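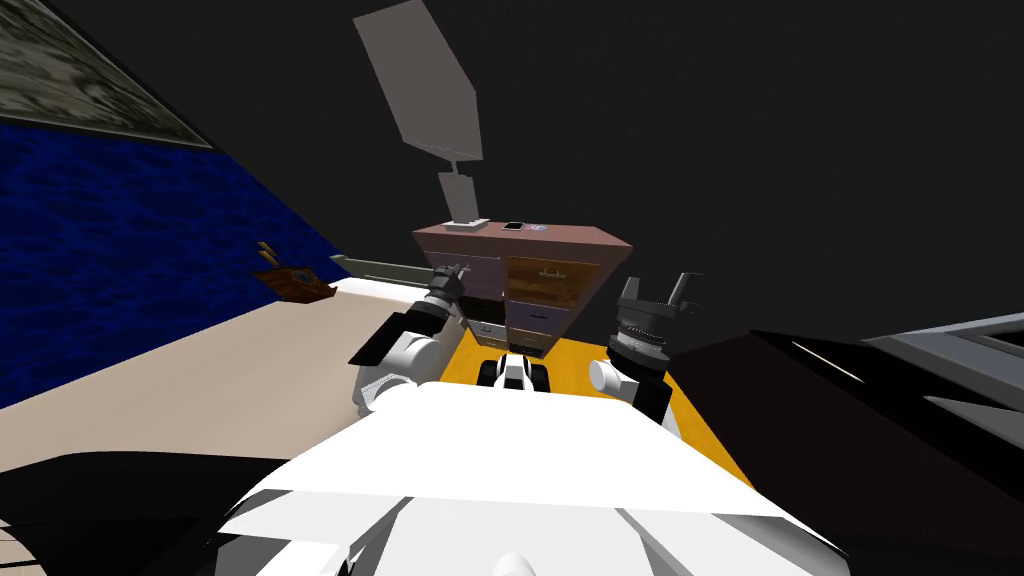
Drinley Robot Learning Group

Sceptical thread about gathering examples. We're told 2,000 simulated runs will teach the arm to handle small stuff. I've sat through 171 and have doubts.

Every run gets a keep or toss label. Two of us label. We disagree on some eight per cent.
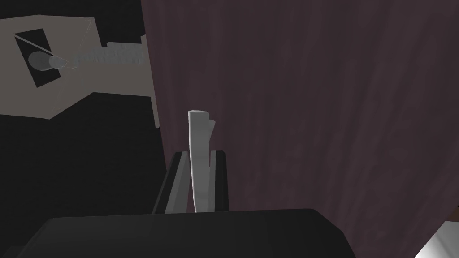 And the disagreements are all the same kind – one of us calls it a grasp, the other calls it luck. The learner gets told it's a grasp either way.

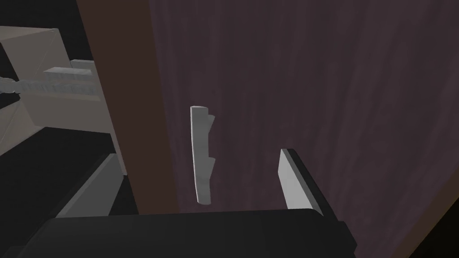

2/ Lighting

Platano was meant to vary the light between runs. I can barely tell. A dim room is fine, but a learner fed only dim rooms knows dim rooms.

Asked for near misses to be kept too. Still waiting.

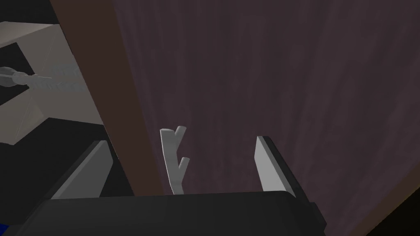 Somtochukwu Effiong: Keep the misses, sure, but who's labelling them? You two can't agree on the good ones.

Fair. I'd still take 171 messy runs over 2,000 tidy ones.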